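Zestmont Renewed For A Second Season, And It's Getting Longer

August 16, 2019

Good news for those of us who have spent the summer bugging our friends to watch Zestmont - it's coming back! The streaming service Wullum confirmed this morning that the small-town comedy has been picked up for a second season, and the order has gone up from eight episodes to ten. Filming starts in February.

If you haven't caught it yet, Zestmont follows a failed game show host (Mareike Ruppert) who moves back to her hometown and takes over the overnight slot at the local public access station. Almost no one is watching at that hour, so she can put anything she wants on the air, and she does. The fourth episode, where she reads the entire town budget out loud to win a bet with her brother, is the hardest I've laughed at a TV show all year.

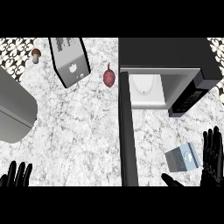
Who's Coming Back

Everybody, from the looks of it. Ruppert is signed on, and so is Ifeoma Anozie, who created the show and wrote five of the eight episodes herself. Anozie will also direct this time, starting with the premiere. She told reporters on a call this morning that she had the last scene of season two worked out before the first season was even cast, and that she has been "sitting on it like an egg" ever since.

The big addition is more of Fashola, the rival station across the river. We only got it in bits and pieces in season one (the weatherman with the puppet, the very tense cooking segment), but Anozie says three of the new episodes will take place mostly over there. I could not be happier about this. Give me a whole half hour of that weatherman, please.

Episodes will still run 30 minutes, except for the finale, which Wullum has cleared to go to 54. Ruppert joked that the extra time is all one phone call. At least I think she was joking - she did a seven minute phone call in the season one finale and it was fantastic, so who knows.

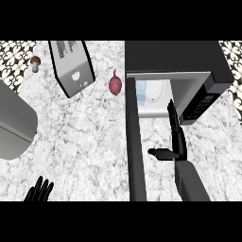 There's one more bit of news tucked in at the bottom of the announcement. Jastia, the fake soap opera that is always playing on the TV in the diner, is getting its own set of web shorts this fall. The writers apparently put together 67 pages of Jastia scripts just so the actors in the background would have something to perform, and most of it never made it on screen. Now it will! The shorts will be free on Wullum's site, so you don't need a subscription to find out who pushed Dr. Lorne off the yacht.

No premiere date for season two yet. Anozie would only say "before it gets cold again," which I'm choosing to read as next September. All eight episodes of the first season are up on Wullum right now, and you can get through the whole thing in an afternoon if you skip lunch. Start with the pilot even if someone tells you it's slow. The bit with the parking meter pays off later, and you'll want to have seen it.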